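The new floor in the Pandura room

The floor in the Pandura room was finished in February and the room has been back in normal use ever since. A few people have asked what was done and how it should be looked after, so the details are set out in this item. Please pass them on to anyone who shares your booking and doesn't get the newsletter.

The old floor was dark brown and had been patched in at least three places. The worst patch was by the double doors, where the edge had lifted and caught the wheels of anything you pushed over it. It was taken up completely. The base underneath was in better shape than we had been told, apart from one low corner near the radiator, and that was filled and left to harden over a long weekend. The new surface came from Costetti. The final bill was £1341, with £200 of that paid as a deposit before Christmas. It covers the whole room and the short passage to the store, 49 square metres altogether. The cupboard itself still has the old floor and will stay as it is for now.
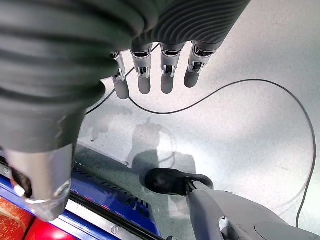

Choosing the colour took longer than laying it. We had two samples down by the window for most of the autumn, one mid grey and one pale, and people walked over them and wrote their choice on the sheet. Pale won by a fair margin. The main worry on the sheet was that it would make the room look washed out, and it hasn't. Stronger colours stand out well on it, like the bright blue down at the edge of the picture, and dark things are much easier to find than they were on the brown. The room also needs less lighting. On most afternoons the back row of lights can stay off until 4 o'clock.

Cleaning is simple. Sweep first with the soft broom, then use a damp mop and warm water with one capful of the Brumemow cleaner, which is kept on the lower shelf in the cupboard. Please don't use the lemon spray from the kitchen. It leaves a film, and the film picks up footprints. Black marks from shoes come off with a dry cloth and a bit of rubbing. If a mark won't shift, write it on the list inside the cupboard door and leave it alone. The green scouring pads have been moved back to the sink and should stay there.

Anything heavy should be lifted into place or rolled. Felt pads have been put on all the chairs and on the long tables. Spare pads are in the tin next to the first aid box. They do fall off, mostly from the stacking chairs, so have a look when you put the chairs away. Tape is fine for marking out a space if you take it up the same day. Use the paper kind.

The skirting along the passage still needs its second coat of paint and the strip across the doorway is only a temporary one. The proper strip is on order. Until it arrives, take care with trolleys, especially coming in from the yard side.

The noticeboard will go back up on the wall facing the windows, a little lower than before. The lunch delivery from Lục will be left in the passage as usual, on the table and off the floor please, as one leaking soup has already been enough. Bookings for the spring are open and the sheet is in the office.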